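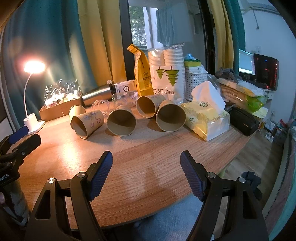

Table clearing, paper cups, December

Notebook, Stosside bench. Question from Arden again: can a machine clear a table yet? Short answer is not this one.

Task is five brown paper cups lying on their sides, to be stood up and nested into one stack. Glass mugs sit right behind them and have to stay put.

Collected 29 hand-held demos with the gripper before lunch. Kept 18. The rest were thrown out for squeezing the cup wall out of shape or nudging a mug.

Trained overnight on the Naner set (245 older demos) plus the new ones. Picking up a lone cup is fine. Nesting is poor: best run got four cups in, then the rim caught and the stack went over. Clear glass is still a problem, as the depth estimate goes straight through it.

A person does this in up to 9 seconds without looking.

To do: softer close on paper, try the Stefanou rim detector, repeat under the desk lamp only. Leave the tissues and thermos on the table, we want the clutter.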